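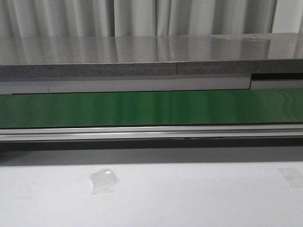
Worktop with the pleated curtain behind, speckled front edge, join near the middle

3 min read

Re: joins in worktops - fill or leave?

Sorry for slow reply all, been up to my eyes. Quick answers before I have to go out again, will try to do them in order.

Daithí Breathnach wrote:

> Morning all. We've got the kitchen at Plundcombe half stripped and I'm
> stuck on the worktop question. Two lengths meeting, one join, and the
> fitter wants to cut it right over the dishwasher because that's where
> the lengths fall easiest. I said no. He says they all do it that way.
> Am I being difficult?
>
> Also the finish. My sister has the very shiny stuff and she's forever
> wiping it. Yabsira went for matt and says she'd never go back. We've
> a big window and the light comes straight along the top in the
> afternoon. McGrath quoted me for both and the price is near enough
> the same so it's only down to what we can live with.
>
> Last one - has anybody had the edge match the top? Or is a
> contrasting edge all right? I can't picture it and the sample is the
> size of a biscuit.
>
> Daithí

No you're not being difficult. Do not let him put it over the dishwasher. Ours was done like that in the old house, steam comes up every time you open the door and gets into the underside, and after two winters the edge had swollen so you could feel it with your thumb. He'll tell you he seals it. They did seal ours. Ask him to move the join along to over a plain cupboard, even if it means more waste off the second length. We paid 75 quid extra for the longer piece this time and I'd pay it again tomorrow.

Not over the sink either, obviously. And not right by the hob.

Fill or leave - it's not really a choice, you want it glued and bolted from below with the coloured sealant run in before they pull it tight. What you don't want is somebody squirting it along the top afterwards and wiping it with a finger. Get the sealant in the tube that goes with the board, Trasell do one for each of theirs, don't let him use whatever's in the van. Check it by running a bank card across. If the card catches, he does it agian while he's still there. Don't pay the last bit til you've done the card.

Other thing on joins. Make sure the units underneath are dead level before anything goes on top. Our first chap skipped that, put the level on one cupboard and called it done, and the two lengths were never going to sit flush after that however much he tightened the bolts. Long level, right across the lot, both ways.

Finish. I'm with Yabsira if you've got the light coming in low. Gloss is lovely and it bounces the light back into a dark room, so for a north facing kitchen I'd say go for it. But with sun along the top you'll see every wipe mark, and scratches too - the fine ones, from sliding plates about. Matt hides the scratches better but holds grease a bit, so you want a drop of washing up liquid in warm water and then a dry cloth. The dry cloth is the bit people skip. Same for gloss come to think of it. None of the spray stuff, it builds up.

If you're stuck between them Nivton do a satin. Only saw it in the showroom but it seemed a decent half way house. Ask for the 221 I think it was, it was written on the back.

Edge. Either is fine. I like a speckled edge myself, crumbs and little knocks get lost in it, and the edge is what takes the knocks. A plain pale edge shows everything. Plain dark isn't much better, chips come up white. Forget the biscuit sample, ask McGrath for an offcut, a foot long at least, and stand it up on the cupboards for a few days. Look at it morning and night with the lights on. We changed our minds after doing that and were glad of it.

Oh and ask who does the sink cut out and whether they seal the raw edge. We had to chase for that. Should be done before the sink drops in, you can't get at it after.

Upstands - can't help, we tiled. Yabsira had them I think? Yabsira can you answer that one, and also say which cleaner you were on about in February, I've lost the message.

Daithí if you want the name of our fitter write to me off list, he's slow to ring back and booked up a fair way but he did turn up when he said. Two days for the lot including the sink.

Got to run, there's somebody at teh door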